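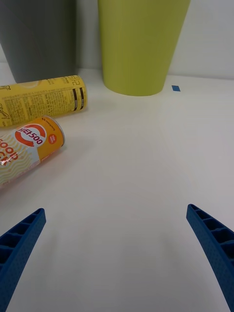 Why does the celadon keep crawling off the rims?
Too much fine clay in the recipe, put on too thick, over bisque that still had dust on it. I suspect all three and can prove the second.

Sunday, June. Kiln opened 2 p.m., still too warm to be handling shelves, handled them anyway.

Test tiles from the Visser batch: 47 in, 47 out, which is the best thing I can say for them. Bare patches along the top edge on everything that got a three-second dip. The one-second dips are fine, if you like your celadon the color of dishwater. Olga likes it. Olga has asked for one of the mugs.

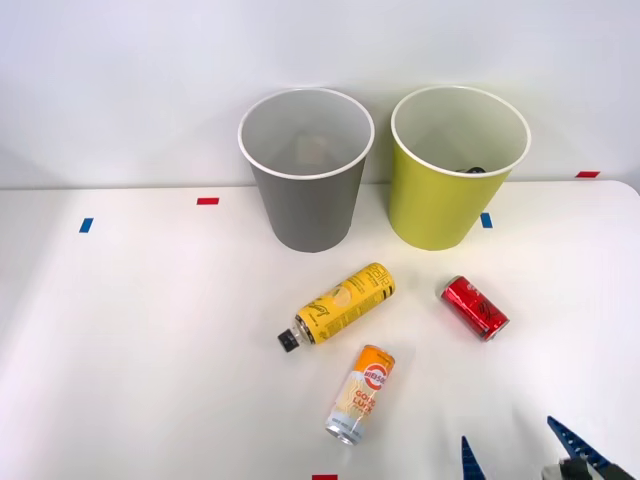
Calcined half the kaolin last week per Warrick's note and it helped on the flat tiles, no change on anything with a corner. His note also says to sieve twice. I sieved once and thought about sieving again. Specific gravity of the bucket was 1.52 when I finally measured it, and the label, in my handwriting, says 1.43. So there's your thickness problem. Water added, label corrected, dignity left as is.

Tenmoku from the bottom shelf came out well. No idea why. Same bucket nobody stirred since Ngozi used it for the Stellmont bowls. Stirring it now feels like a risk.
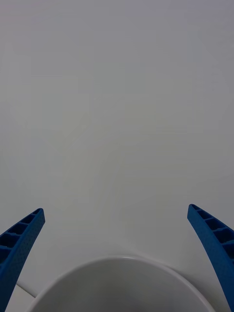 Cone pack: 9 down, 10 just starting to lean on the bottom, 10 flat on the top. That's a bigger gap than last firing. Nighat thinks the lower element is going and she is usually right about expensive things. Resistance check before the next load — someone who isn't me should order the spare either way.

Shelf 2 has a drip the size of a thumbnail, ground off, rewashed. The drip was mine.

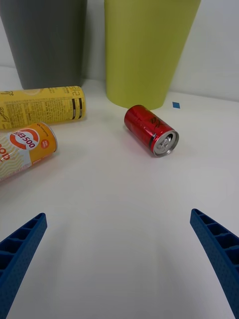

Next round:
Celadon at 1.43, dips of one, two and three seconds, rims wiped with a damp sponge first.
Same again with all the kaolin calcined, small bucket only.
Tenmoku, unstirred, top shelf and bottom shelf.
Slow the cooling from 895 C down and see if the matte white stops looking like bathroom fittings.

Sérgio wants his planters in the same load. Told him there's room if they're bone dry. He said they were "pretty much" dry, so they're going in the one after.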